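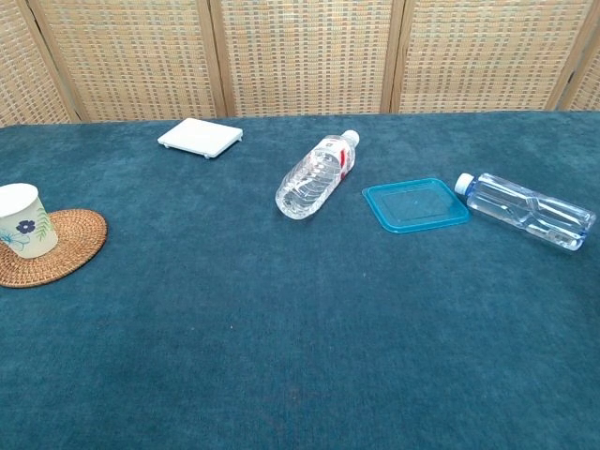 Table with the teal cover, woven screen behind.

February 8, 2019

Room acoustics, continued from the January entry. Mahlet and I repeated the clap test in the small meeting room, because Hawi still complains that she can not understand the speech on the recordings made there. We used the same six positions as before and the same recorder, the old Stellard. Ebise made the claps with two wooden boards, which gives a more even sound than hands.

Result: the flutter between the two long walls is still there. It is strongest at position 4, near the door. With the curtain closed it becomes weaker, but I can hear it well in headphones. I listened to 49 claps in total and marked 15 of them as bad (there was a truck outside, or the boards did not meet flat). These I did not use.

I had expected more from the felt panels of Weldu. They help with the high tones, and for the low ones I hear no change. Eldana thinks they are mounted too close to the wall and that we should leave an air gap of four centimeters. This is easy to try. Spacers must be cut first.
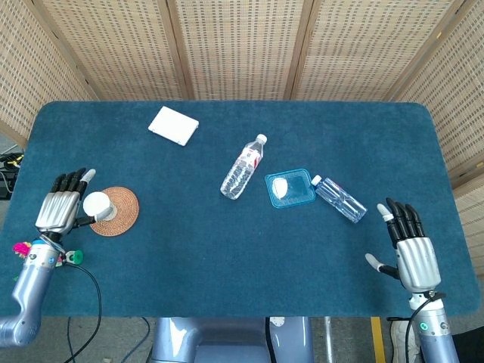
Same table, with the water bottle lying on its side.

Question to myself: does soft cloth on a table change anything at the height of a sitting person? I could not find it in my notes. In the Grurnar report there is one paragraph on it, but they measured in a much bigger hall, so I would not trust it for our case.

To do:
- cut the spacers, ask Eldana for the drawing
- repeat position 4 with the door open
- send Hawi two short samples, old and new, without telling her which is which
- return the microphone stand to Hetus

Ilgın Duman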